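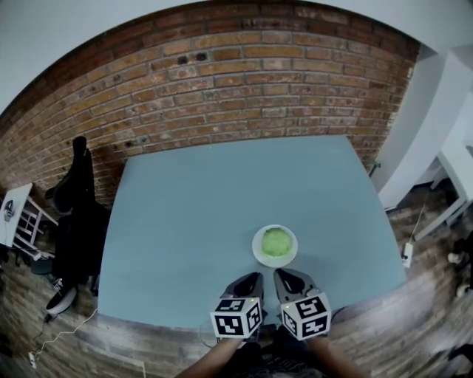 Recipes > Sides > Mashed Peas

Mashed Peas for One
By Impi Harju

You need 124 grams of frozen peas, a spoonful of butter, salt, and a little of the cooking water. Mint is optional. I leave it out.

Bring a small pan of salted water to a boil. Add the peas and cook them until they crush easily against the side of the pan. Save a few spoonfuls of the water, then drain.

Put the peas back in the pan with the butter and mash with a fork. Stop while there are still some lumps. A blender makes it too thin to hold a shape on the plate. If the mash is stiff, stir in the saved water one spoonful at a time.

Use a small plate. On a dinner plate one scoop spreads out and cools fast. Dip the spoon in hot water, fill it, and turn it over in the middle of the plate.

For a table of two, use 249 grams of peas and a bigger pan. Saimi Kinnunen adds lemon juice to hers, which goes well with fish. Leftovers keep until the next day in a covered bowl. Reheat on low and stir.

This site uses cookies. Accept | Settings

Contact | Copyright Closthorpe Kitchen | Back to top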